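Kitchen & Pantry Help > Drinks and Ferments
Cold brew at home: what ratio, and how long does it keep?

Posted by mapleandrye
Tags: coffee, cold brew, refrigerator storage

Hi all! I have been buying cold brew from Kalinano, the little coffee bar by my bus stop, pretty much every morning since the weather warmed up, and I finally added up what I spend there in a month. So I bought a big bag of their medium roast and I want to make it myself.

I tried one batch. I put 60 grams of coffee in a 20 ounce jar, filled it up with tap water and left it on the counter overnight. It was drinkable but kind of muddy, and there was a layer of sludge in the last third of the jar. It also tasted much stronger at the end than at the start.

What I want to know: is my ratio off? Should it sit in the fridge or on the counter? And how many days can I keep a batch before I should pour it out? I live alone so I would love to make it once on the weekend and be done. I have a regular blade grinder and a mesh strainer, nothing fancy.

3 replies, sorted by most helpful

tidewater_percy
Oh, you are so close! Cold brew is the most forgiving thing in the world once you fix the grind, and I'm excited for you because the second batch is usually the one that gets people hooked.

The sludge is your blade grinder. It makes big chunks and dust at the same time, and the dust goes straight through a mesh strainer. Pulse it in short bursts, shake the grinder between bursts, and stop while it still looks like coarse sea salt. If the coffee place will grind the bag for you, even better — ask for French press or coarser.

Then strain twice. First through the mesh, to get the bulk of the grounds out. Then line the same strainer with a paper coffee filter and pour it through again slowly. The second pass is boring and takes forever (I do the dishes while it drips), but the difference in the cup is huge. Don't squeeze the filter at the end, however tempting it is! You'll push all the silt right back in.

Your ratio is fine for something you drink over ice, just on the strong side. The reason it got stronger toward the bottom is that it wasn't mixed and you were drinking fines by then. Give the jar a gentle stir after you add the water so there are no dry pockets, and another stir before you pour.

For the steep, I go overnight in the fridge, then leave it until late afternoon. On the counter it goes faster and comes out a little sharper. I like the fridge version better with darker beans, and with a light roast I could go either way.

As for keeping it, I make mine on Thursday night, strain it the next day, and finish it within a week. Keep it black and sealed, and add milk only to the glass you're about to drink. Once milk goes in, the clock is a lot shorter. Mine lives in a glass bottle because plastic holds on to the smell, and I clear a space on the fridge shelf before I pour so it isn't standing out on the table all evening.

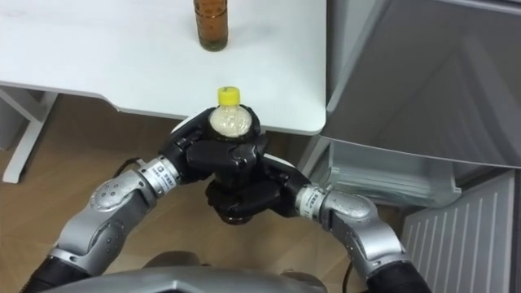 Brown glass bottle on the table, fridge open

One more thing: try a pinch of orange peel in the jar during the steep. Sounds weird, tastes amazing.

henangate_hal
just use a french press. coarse coffee, cold water, lid on with the plunger up, put it in the fridge, push it down in the morning. I have the Sosbridge one and it still leaves a bit of grit but I don't mind grit

also filtered water if your tap water tastes like a pool. ours does

rosehip.radio
Seconding the double strain, and adding some numbers from my notebook, where I have been writing down batches like a maniac since March.

My favorite is 455 ml of water to 60 grams of coffee, steeped overnight and then cut with an equal amount of cold water in the glass. It makes a small amount of concentrate that takes up hardly any room, so it might suit you if you're living alone. If you want it ready to drink with no mixing, drop the coffee to 20 grams for a mild batch and work up from there in steps of 10 until you like it. Change one thing at a time! I changed the beans, the grind and the steep all in one weekend and learned nothing at all.

On storage, I do disagree a little with the first reply. It's still okay to drink at a week, but to me the flavor goes flat well before that, especially the fruity beans. I make two small batches a week now and I'm happier with both.

And wash the bottle with hot water and a brush every time, including the cap. Coffee oils build up in the threads and start to taste like old crayons. I blamed a perfectly good bag of Charpentier beans for that before I thought to sniff the lid.

mapleandrye (original poster)
Thank you!! Pulsed the grinder, did the paper filter, and there is no sludge at all this time. Going to try the concentrate next, and I'm curious about the orange peel too.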